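Teaching a machine to cross a room

Before Rargate puts its mobile base into a real office, it sends it through a rendered one. The company's navigation model learns from recorded runs, and each run starts at a random spot in a simulated suite. An operator picks a goal, steers there with a game controller and saves the whole trip.

Desks are common goals. The operator has to stop facing the clutter on top without clipping a leg or the sofa nearby.

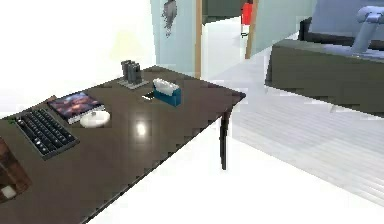 A good run takes 13 seconds. The team has kept 1289 of the 2483 it recorded, and throws out any run where the base touches furniture or the operator hesitates too long. Hesitation is the harder call — a pause can be a mistake or plain caution, and the model will copy both.

Doorways get their own batch of 200 runs. Floors change color at the threshold, the light jumps, and an open door narrows the way through.
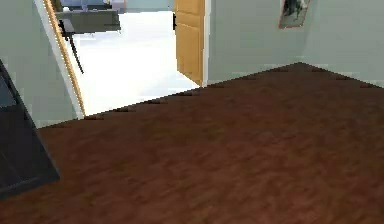 From Vostwood to a real hallway

Vostwood, the simulator, will be used until November. After that the same operators will drive a real base at Jallari's offices.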